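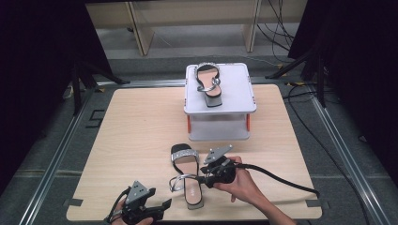 Según Bríd Rafferty, lo que más cuesta el primer verano es el cambio de huéspedes entre las once y las cuatro: «Si llegas al segundo piso con las sábanas justas, pierdes media hora bajando a por más. A partir de la tercera semana ya lo haces sin pensar».

Apartamentos Pumard
Oferta de empleo: ayudante de recepción y cambios de huéspedes
Zona: paseo marítimo de Emmont
Incorporación: septiembre

Pumard alquila apartamentos de uno, dos y tres dormitorios por noches y por semanas. El edificio principal está a 100 metros de la playa y los estudios del anexo Hennessy quedan en la calle de atrás, junto al aparcamiento. Abrimos todo el año. En otoño baja la ocupación de familias y suben las estancias largas, sobre todo de parejas jubiladas y de gente que trabaja a distancia.

Buscamos una persona para jornada parcial, con posibilidad de ampliar a jornada completa en temporada alta.

Tareas
Recibir a los huéspedes, entregar llaves y explicar el uso del garaje y de la lavandería.
Revisar los apartamentos después de cada salida: inventario de cocina, mandos, toallas y objetos olvidados.
Anotar averías en el parte y avisar a mantenimiento.
Preparar las cunas y camas supletorias que figuren en la reserva.
Contestar correos y llamadas en horario de oficina.
Cubrir una tarde de guardia telefónica por semana.

La limpieza la hace una empresa externa. El puesto no incluye limpiar, pero sí comprobar que el apartamento está listo antes de dar la llave.

Requisitos
Español e inglés hablados con soltura. Se valora el francés.
Disponibilidad para trabajar fines de semana y festivos alternos.
Manejo básico de hojas de cálculo. Las reservas se llevan con el programa Mindeten y la formación corre de nuestra cuenta.
Poder subir escaleras con ropa de cama, porque el anexo no tiene ascensor.
No hace falta experiencia previa en alojamientos turísticos.

Condiciones
Contrato de seis meses, prorrogable, con un mes de prueba.
Salario de 600 euros netos al mes por media jornada.
Plus de 75 euros por cada semana de guardia completa en temporada alta.
Plaza de garaje durante el turno.
Si la persona contratada viene de fuera, podemos cederle un estudio del anexo las dos primeras semanas, sujeto a disponibilidad.

Cómo presentarse
Se puede dejar el currículum en la recepción del edificio principal, en sobre cerrado, o enviarlo por el formulario de contacto de esta página indicando la referencia 1644 en el asunto. Conviene añadir unas líneas con la fecha en que se podría empezar y los idiomas que se hablan. No pedimos fotografía.

El plazo termina el 2019-08-31. Las entrevistas serán en la propia recepción y las hará Sorcha Mac an tSaoi, encargada del edificio. Avisaremos por teléfono a las personas seleccionadas y por correo a las demás.

Las candidaturas de años anteriores no se conservan, así que quien ya se presentó debe volver a enviar sus datos.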